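Drillunmont warehouse theft, sentencing in May

harborline28
The local paper says Amedeo Fabbri was found guilty on two counts for the Drillunmont warehouse thefts. The jury was out five hours. Sentencing is in May. He took 274 cases of stock from Grirus over one winter and sold them through a cousin.

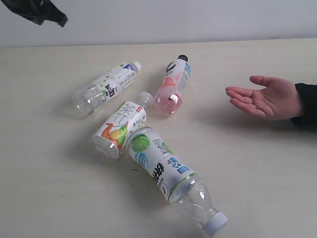 An open hand over the table.

pkettle
Two counts seems light. I thought he was charged with more.

harborline28
He was. The judge threw out the Gunnlaugsson charges before trial because the search warrant had the wrong unit number on it. 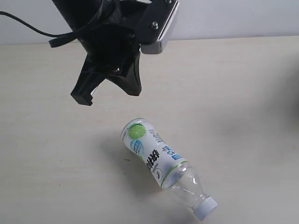 So the jury never heard about that part. The Crown can still appeal, but I doubt they will.

Veter
I don't agree that it was a technicality. Police went into a unit they had no warrant for. If that was your unit you'd want it thrown out too.

pkettle
I didn't say technicality. I said light.

Veter
Fair enough. The paper did, though.
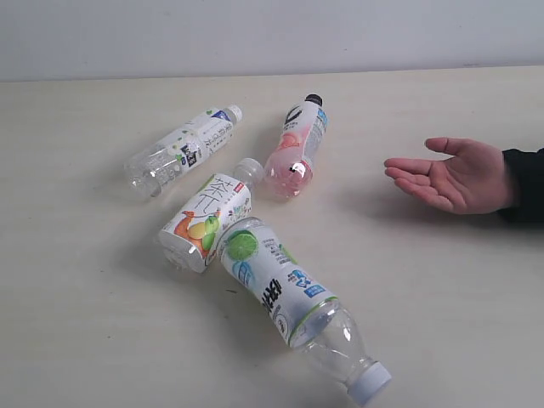 It also said he faces up to 28 months, and I can't find where they got that.

harborline28
That was what the prosecutor asked for. The defense wants house arrest and around 2,000 in restitution.

pkettle
2,000 doesn't come close to covering it. Grirus laid people off that spring.

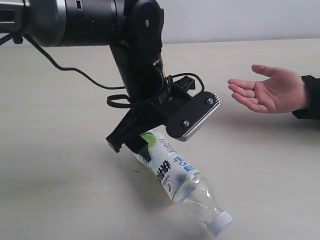
Arm and cable over the tabletop.

Veter
The layoffs were announced before the thefts came out. I'd leave those out of it.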